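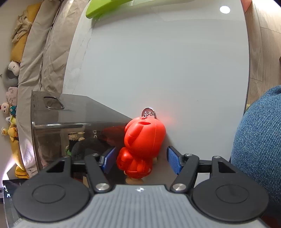
Home recordings with a hand-held gripper: what are the rules for bystanders and reflections?

Posted by Tsehay Woldemariam, Jul 22, 2022

We collect pick-and-place demonstrations in private homes with a hand-held gripper and a camera mounted on it. The objects are small household items and toys. Our protocol says "no persons in view", and the reviewer at Clarka has started rejecting every episode with a knee or sleeve in it. Of the last 500 episodes, 433 passed. Is a clothed leg normally treated as a person? And does a glossy table need to be covered?

Genowefa Pawłowska

Depends on what your consent form says. Ours separates identifiable features (face, voice, tattoos, documents, screens) from incidental body parts. Clothed limbs go in the second group and are kept, with a flag in the episode record. If your form promises no persons at all, the reviewer is right and you need to change the form before the next round, with new signatures. You can't reinterpret it afterwards.

Reflections: check them at full resolution. Don't cover the table. A policy trained only on matt surfaces does badly on shiny ones.

Also write down these before each session:
- jaw opening at rest and fully closed
- condition of the grip pads
- whether the target has loose parts such as a chain or ring, and which part is to be grasped

Volker Hellwig

just crop it

Jörg Meinecke

Cropping changes the camera geometry, so please don't, unless you also correct the calibration file. Masking is safer, but log it.

I agree with Genowefa on the form. One addition: have 2 people review each flagged episode independently and keep both decisions. We only had one reviewer until April and couldn't reconstruct why certain episodes had been dropped. Background belongings need a line in the form as well, as householders tend to forget what is on the sofa.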